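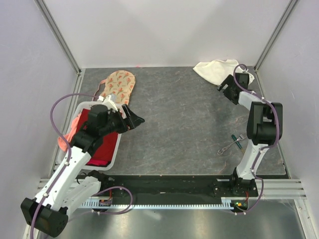 Pendance cell, rail drift fault

Gallery notes, December. Compiled by Hường Lý.

The left carriage lost its home position during cloth sorting and stopped with error 2505. Logged at cycle 1076. No injuries, no damage to the rack.

Both arms share one toothed rack, so a position error on one side narrows the clearance to the other. The software limit did not catch it – the offset was stored before the check ran.

Purple cable loops on both arms are now on the inspection list. Mỹ Đàm suspects strain at the carriage connector; not confirmed.

Interim rule: re-home both carriages every 20 cycles. Keep hands outside the enclosure until drive power is off.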